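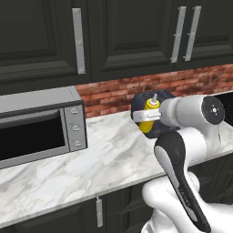 Shahnaz Kumarasinghe
Software correspondent

The kitchen that Wurutik's planning team works in has a marble counter, a brick backsplash and a toaster oven, and it exists only inside a simulator. The team's six engineers open it on their screens every morning, change the position of a few things on the counter, and find out what their planner does with them.

The planner is called Grerkness. It decides how a robot arm should get from where it is to where it needs to be without hitting anything on the way, and it is the part of Wurutik's software that customers complain about most. The team's lead agreed to talk about it in May, shortly before the second version went out to the first users.

"People complain about planning because it's the part they can see," she said. "If perception gets something wrong, the arm goes to the wrong place, and they say the arm went to the wrong place. They don't say the depth estimate was poor. It all lands on us."

Rigid objects are well covered by existing tools, in her view. A bottle has a shape, the shape stays put, and the planner can treat it as a solid to be avoided. Cloth is harder. A small bag or pouch on a counter changes outline as soon as a gripper closes on it, and the outline the planner started with is then out of date.

"The first version took one snapshot of the world and planned the whole move from that," she said. "Fine for a box. With a pouch you close the fingers, the fabric bulges out at the side, and now it's touching the bottle standing behind it. The plan still says there's a gap there."

The new version plans in short stretches and checks the outline of whatever is being held between one stretch and the next. If the outline has grown past a set margin, the rest of the move is thrown away and worked out again. She said most of the past year went on making that second calculation fast enough to be useful. Early on it took 469 milliseconds, long enough for the arm to come to a visible stop each time. It now takes 12.

"We didn't find a clever algorithm," she said. "We stopped recalculating things that hadn't moved. The cupboards haven't moved. The wall hasn't moved. We were rebuilding the entire kitchen every time a bit of cloth changed shape."

Each night the team runs 3,000 layouts. The software shuffles the objects on the counter, picks one as the target and starts the arm from a different posture. A failed run is saved with its random seed so that anyone can play it back in the morning. On the night before we spoke there had been 134 failures, a number she described as normal for a week in which somebody had changed the collision margins.

She sorts the failures herself before passing them on. Many come from the elbow and not from the gripper. The planner finds a good path for the fingers and leaves the rest of the arm in an awkward position, with a joint near its limit and nowhere to go for the next move. The fix has been to score each path partly on where it leaves the arm at the end.

"You can have a lovely grasp and be completely stuck," she said. "We used to count that as a success, which was a mistake, and it was my mistake. I wrote the scoring."

The simulator itself is built on an engine from Clamico, with Wurutik's own cloth model added. I asked how far she trusted it. She said she trusted it for geometry and timing and was wary of it for friction. The simulated fabric slides more evenly than real fabric does, and seams and zips are left out altogether. A change that improves the nightly figures is tried on an arm in the workshop before it is merged, and she said some do not survive that step.

One of the engineers wrote a tool named Yakubu that sets a simulated run and a workshop run side by side and marks the point at which the two joint traces separate. It began as a script for his own use. Everyone on the team now has it open all day, and she would like to release it separately, although the documentation is still a single page.

What Grerkness lacks, she said, is any sense of when to give up. If there is no clear way to reach an object, it keeps searching until its time runs out, then reports a timeout. A person would move the bottle out of the way first.

"That's task planning, and it sits in a different part of the code with different people looking after it," she said. "At the moment we hand them an error and they guess what it means. I'd like to hand them the name of the object that's blocking us. We have that information. We just don't pass it up."

That work is listed for the next version. She would not give a date for it.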